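Jadeck Users Forum > Perception and Planning
Thread: Grasp planner rejects block beside the finger

ljungberg_lab
Since the update to the segmentation module, our planner rejects roughly one grasp in four when a second block lies close to the gripper. The log reports a collision between the finger and the neighboring object. We request advice on whether the safety margin may be lowered from 17 mm.

holley_controls
We advise against lowering the margin. In our tests over 286 picks, false collisions came from the wrist depth data - the finger's own shadow was being merged into the object mask. Please review the masks before changing any planner setting.

ljungberg_lab
The masks were reviewed on Wednesday. They are acceptable on the blue cube and poor on the green block.

mt_planning
I must disagree with holley_controls. A fixed margin is unsuited to small blocks at any mask quality. The margin should scale with object size.

holley_controls
Scaling the margin would hide the fault. Kindly post a wrist view so that the matter can be settled.

ljungberg_lab
Attached as requested.

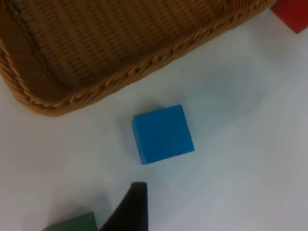

Setitville, November - The target is the blue cube, and the basket is the place location. The green block at lower left is partly behind the finger and lies in its shadow. The red block is not a candidate in this test.

holley_controls
Thank you. I would mask the finger from its known pose first, then rerun segmentation with the margin unchanged.

mt_planning
I accept the masking step. My objection to the fixed margin stands.

Related topics
Wrist camera calibration drift
Replaying up to 2,000 logged grasps offline
Place pose sampling for shallow baskets
Planner timeout after module update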